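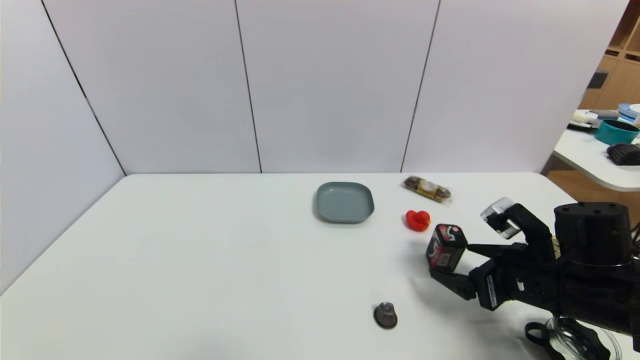

7/8/18

Stirkport. Overcast until noon, then clear. Wiped the table and the partition panels before anything else. Used the Adov cleaner at half strength, since full strength left streaks on the white surface in February and I spent an evening getting them off. The seams between the panels still hold dust. A cloth doesn't reach into them and a brush only moves the dust farther down. I will try a strip of folded card.

The left panel has drifted inward again at the front. Loosened the foot, pushed it back, tightened. It took 3 tries. Saturnino Carrasco says the Lalirton feet are meant for carpet and will always creep on a hard floor. He is probably right, but I am not buying new feet this year.

Cup and can

Got out the glass cup with the black holder. The holder covers the lower half of the glass and has a wavy top edge, and it has a loop handle on one side. The glass seats properly only if it is turned a little while being pressed down. Dropping it straight in leaves it sitting high. I washed glass and holder separately and dried them overnight on the rack at Echevarría's, where I had left them after lunch yesterday, so there was a detour to collect them. Capacity to the rim is 300 ml by the kitchen jug.

The can with the gold-colored lid and the ring pull stays closed. I want to open it when there is somebody to share it with. Also a used coffee capsule, dark gray, badly crumpled, rim down on the table. Capsules go in the metal bag under the sink and I have written this on the cupboard door, for myself mainly.
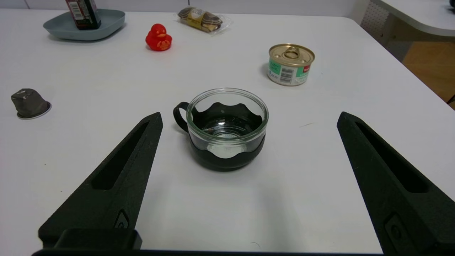
Plate, duck, chocolates

The gray-blue plate has a low rim and rounded corners. It is a good shape for small things that roll and a poor one for stacking, as the corners catch. I tried it in the kitchen cupboard on top of the round plates and it rocked. It will have to go on its own on the second shelf, beside the jug.

The chocolates are still sealed. Foil wraps, plastic tray, plastic outer. The label side gets handled most, and the wrap is always the first thing to tear, so I keep them toward the back of the table, away from sleeves. The sun reaches the front half for part of the afternoon from July on. I measured 41 on the sill thermometer at four, which I don't believe, and will check it against the one in the hall.

The red rubber duck belongs to no category. It was listed under "bath" in my old inventory and under "desk" in the new one.
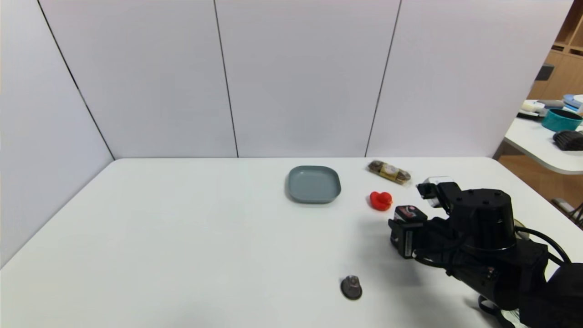
The small dark thing with the rounded top is a harder case. Sota Nishimura looked at it this morning and suggested a bell. I tapped it with a pencil and got a dull click, which settles nothing. He then suggested a drawer knob, but I found no thread in the base. Under "misc." for the present. Weighed it on the letter scale: almost 100 g, needle not quite steady.

Sweets tin

Moved the smaller sweets off the shelf by the door, where they pick up dust. The gum box has a smoky lid with light scuffs and a film on it, and a dry cloth only spread the film about. A damp one should do better. The strawberry on the label is pink and has white seeds, with a large silver 5 over it. 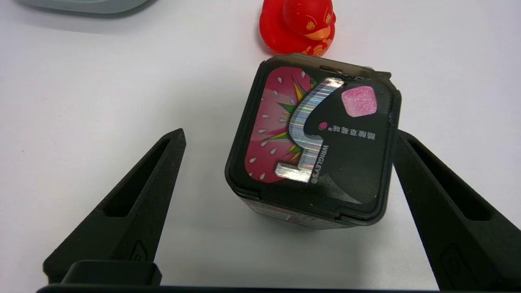

Wrigley's gum, strawberry. Lid to be wiped again.

Sota asked whether gum counts as a sweet for shelving purposes. I said yes. The tin then would not close with the box upright, so it goes in flat, hinge to the back.

Still to do: card strip for the seams, hall thermometer, new label for the second shelf. Return the borrowed rack cloth to Echevarría's before they open.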